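To: havorside-robotics-list
From: Mackenzie Bouchard
Date: 10 September 2020
Subject: Re: [havorside] Mug task -- where have we got to, and who has the M3 bolts

Joritz wrote:

> Sorry to be the one asking. I missed both of the last sessions and the
> list archive stops just as people start arguing about table covers.
> Could somebody say (a) what the task is now, (b) whether we are still
> holding the grippers by hand or whether I have dreamt that, and (c) what
> I should be reading before I turn up and get in the way. I am also told
> there is a rule about sleeves. Is there a rule about sleeves?
>
> Also, who has the bag of M3 bolts? It was in my drawer. It is my drawer.

Dear Joritz, and everyone else who has been quietly hoping Joritz would ask,

I'll take (b) first as it's the shortest. You did not dream it. We are still holding the grippers by hand, one in each, and will be until the arms are fit to be let near crockery. The left arm still has the shoulder fault Agyeman wrote up in the last thread, and I see no point in waiting for it when we can be collecting demonstrations in the meantime. The person does the task, the grippers record what the person did, and later on the arms get to learn from it. If they pick up our bad habits as well, that's between them and us.

As for (a), the task for the November meet at Flundisport is the mug and the brush. Start with the two of them together near the middle of the table, separate them, and set each one down on its own side without knocking either over. Both grippers have to be used. The rules say "used" and not "used sensibly", a loophole I would ask the first-years to leave alone.

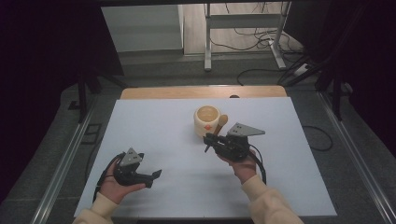
The part that catches people out is the approach. Everyone wants to dive in from above as though they were picking up their own tea, and the jaws are too long for it. Come in low and from the near side, go slower than feels polite, and keep the other gripper back until the first has hold of something. If you bring both in together the mounting plates get in each other's way and you end up doing a sort of slow handshake over the crockery. I have 37 recordings of this and they are all by people who told me beforehand that they understood the problem.

Second thing: cables. Let them hang behind the wrist. Do not wind them round your hand for neatness. I know it looks tidier. It also means that when you turn your wrist the cable turns it back, and the recording shows a person apparently changing their mind halfway through every movement.

Now the sleeves. It isn't in the handbook, so I suppose it's a custom. Plain, close at the wrist, nothing dangling. Last term we had a very good set of runs in which a drawstring appears more often than the mug does, and I'd rather not teach the arms to look for knitwear.

The table cover argument went on for 30 messages, so let me save you the archive. White won. Agyeman wanted grey on the grounds that it shows fewer marks, and I wanted white on the grounds that it shows more of them. The dark fingers stand out well against it, and I can tell from the gripper camera alone how far open they are, which was the whole point before we all got on to laundry. Agyeman has asked me to record that he still prefers grey. Recorded.

One request about how you start. Before each run, hold the gripper over a bare patch of the sheet with the fingers apart, count to 4, and then go. It gives me a clean opening for every file, and I can check the camera mount hasn't crept round without sitting through the entire thing. If both pads show and there's a proper gap between the tips, carry on. If one pad has wandered off, stop and fetch someone with an Allen key. Keep your own fingers low on the handle while you do it. A fingertip at the bottom of the picture will do no harm, but a thumb across the middle makes the run useless, and I shall know whose thumb it is because you all write your initials on the log sheet.
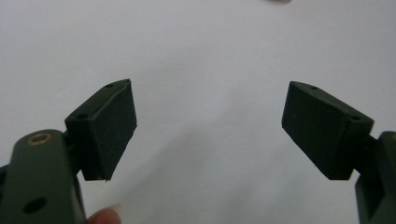
Jobs before the next session

1. Joritz: the reading you asked for in (c). Handbook section on gripper handling, then the Flundisport task sheet, then the thread called "pads (again)". Skip the thread called "pads". It's mostly me being wrong.

2. Agyeman: shoulder joint, left arm. If the replacement bearing hasn't come by the time you read this, please ring the supplier. Emailing them has become a hobby.

3. Whoever did the labelling last: please stop calling failed runs "final". There are now three finals and a "final_better", and the better one ends with the mug on its side.

4. Everyone: wipe the finger pads before you start, with the dry cloth and not the wet one. Then look at the two small holes along the top edge of each pad and tell me if anything there looks loose. You don't have to fix it, only tell me.

5. Me: get the total up. The aim is 400 good runs before November, where "good" means the task got finished and I can watch it without making a noise. The plan is short turns at the table, two people at a time, one on the grippers and one resetting the mug and brush and filling in the log. Swap when your wrists start to complain. They will complain sooner than you expect, and the runs go downhill a few minutes before you notice.

On the resetting: please vary it. Turn the mug round a bit, lean the brush on the other side, move the pair nearer or further off. Left to ourselves we all put things back precisely where we found them, very well brought up, and then the arms learn that mugs live in one spot in the universe. The task sheet says the judges will place the objects, and I don't imagine they'll ask where we'd like them.

A word on speed too, as I was asked twice after the last session. There's no prize for it at this stage. The time limit at Flundisport is generous, and a slow run that ends properly is worth more to me than a quick one with a flourish. Whoever has been lifting the brush and waving it at the end, you know who you are, and so will the arms.

Havorside can have two people at the table on the day and the rest in the seats. I haven't decided on the two and I'm not open to biscuits, though I would look at a biscuit if one were offered. Names to me off-list, please. Replying to all with "me too" is how we got to 30 messages about a tablecloth.

The M3 bolts are in the tin marked M4. The M4s are in your drawer.

Mackenzie

--
Havorside student robotics list
To leave, send a blank message with "unsubscribe" as the subject. Replies go to the whole list unless you change the address.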